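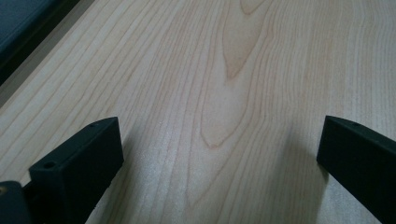
How often do the fingers on a hand-held gripper need to be checked? Ornholm now says every 12 shifts, and at once after any drop.

ORNHOLM UPDATES CARE ROUTINE FOR ITS HAND-HELD GRIPPER

26 May 2023

Ornholm has released a new care routine for the gripper used at its Phuthong bench. It replaces the old advice, which was to tighten whatever felt loose.

The supplier, Jondska, describes the tool as maintenance-free. Ornholm's shop staff do not accept that.

"I have heard 'maintenance-free' about every tool I ever had to fix," said Lucero Agudelo, who runs the bench. "Screws back out. Fingers drift. We would sooner look."

Under the routine, the operator opens the gripper fully over a flat table and checks that both fingers sit at the same height. The finger screws are then tested by hand with a short driver. Power drivers are not allowed. If a finger still rocks after tightening, it comes off and the mount is cleaned before it goes back on.

Ornholm is making no claims about longer tool life. The routine has been tried on one gripper, unit 1501, and Charoen Wattanapong, who wrote the steps, said that proves very little.

"Ask me again in July," he said. "If the fingers still close straight, fine. If not, we change the steps."

The check takes five minutes. Copies of the steps are kept at the Phuthong bench, and questions should go to Thitima Panyasiri at the Ornholm front office.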